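Re: [teleop-users] how many demos before you train?

In reply to the earlier message on the list:

> We're at 160 demos on the Hitel arm, all by remote control, and the
> policy still dithers just above the part. Do we keep collecting or is
> the data bad? Anyone done this in sim first?

Quick one, got a call at 3.

I'd stop collecting. Had the same dithering on the Kasau job and more demos made it worse. Problem was us. Every operator paused over the fixture to line up, and the pauses went straight into the training set. Trimmed anything where the arm sat still, retrained, much better.

Yes to sim first. We do it all in Ginix now, driving the arm with the hand controller. Room's mostly default, only spent time on the fixture and clamps.
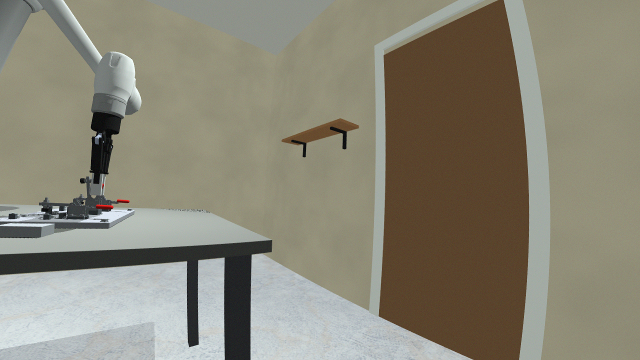
Couple of other things. Start poses: vary them more than feels sensible. Ours were all within a hand's width to begin with and it fell over as soon as the plate was moved. And agree on one way of doing the approach. We had 2 people coming in from the side and one from straight above, so the policy sort of averaged teh lot.

Hand guiding on the real arm is nicer for the last bit, when you want the feel of the contact. Slower though, and your arm gets in the way of the wrist camera. We did 9 that way on top of the sim ones, seperate folder, weighted up.

The trimming script is in the Asamoah repo, under tools. Badly commented, sorry. Which controller are you on? If it's the old one check the lag before anything else.

Pete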